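1/ Okay, a few of you asked how the automation thing is going at work, so here's a thread. Long one, get a drink.

2/ For anyone new: I do meeting and event setup at Teltico. Rooms, badges, name cards, seating, the stuff you only notice when it's wrong. There were four of us on it. There are still four of us, which was everybody's first question (mine too!).

3/ In July we switched on Comska. It reads the guest list, builds the seating plan, sends the cards and badges to the printer and books the room. Before that it was me, a spreadsheet and a paper cutter with a grudge.

4/ The biggest batch so far was 683 cards for the supplier days. Printed before lunch! I used to lose most of a week to that and come out of it with a sore wrist and strong opinions about fonts.

5/ Does it know how people want to be addressed? It does not. It knows what's in the list. If somebody typed the name wrong at registration, you get a beautiful, perfectly centered wrong name.

6/ So checking is the job now. I go card by card against the confirmed list, and for names in Chinese I go character by character. I don't read it well, so I'm slow, and I've stopped being embarrassed about being slow.

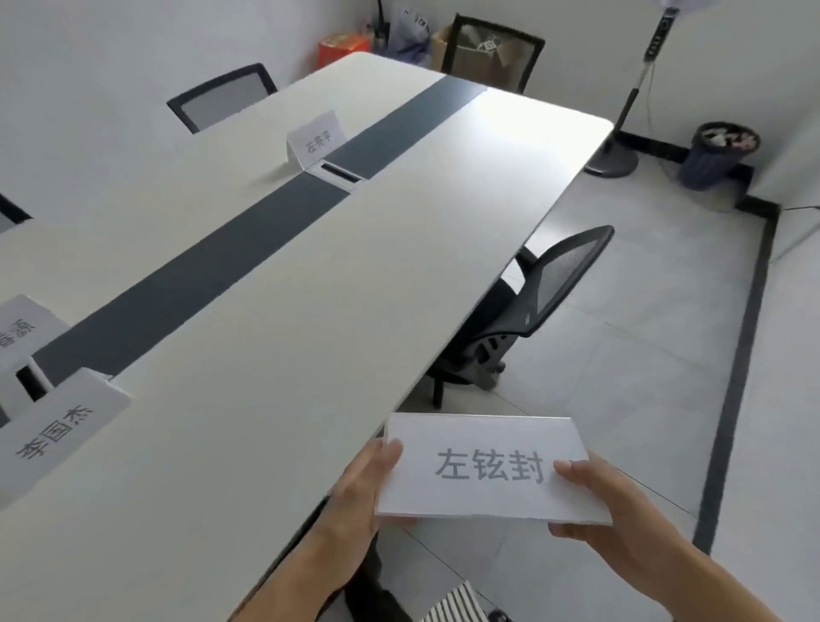 Name cards on the long table. The big print is so much easier to check than the small one.

7/ Print size was a whole argument, by the way. Comska shrinks the text to fit whatever template it thinks you meant. Tímea Lengyel wanted one size for everything, Tibor Boros wanted it left alone so we'd stop fiddling. Tímea won. (No, Tibor has nothing to do with the Boros who make our badge holders. He gets asked constantly.)

8/ What I didn't expect is how the day changed shape. Prep used to be spread out, a bit of folding here, a bit of chatting there. Now it all lands at once, 20 minutes of printing and then a solid afternoon of checking and walking rooms. It's quieter work. I miss the folding table more than I thought I would.

9/ Ákos Orbán has gone the other way and loves it. He was the one staying late for last-minute changes, and now he fixes the list from his desk and reprints just the cards that changed. He's made it home for dinner enough times that his kids have started complaining about his cooking.

10/ Stuff that's worse: the seating plan. It'll put two people who can't stand each other side by side because the list says same department. Mared Gough used to keep all of that in her head. We asked for a notes field and got one that holds 18 characters. Eighteen! "Not next to Gary" fits, so that's something.

11/ We also got moved to the Cevum training for "exception handling," meaning what to do when the system gets stuck. It was pretty good! The trainer let us break things on purpose. I'd have liked it before we went live and not three weeks after.

12/ Pay question, because it's in my DMs: same pay, new job title. Zubaida Niazi is our rep and she's pushing for the checking work to be graded properly, with the argument that we're the last people to see a mistake before the guest does. I'm with her on that one.

13/ Next up is the big autumn thing, 2,000 guests. I'm told the printer is ready. I've ordered hand cream and asked for a second person on checking, and I'm still waiting to hear back on the second person.

14/ If your place has done something similar, tell me how you split up the checking. Do you swap halfway through, or does one person see a whole batch to the end? We keep going back and forth on it.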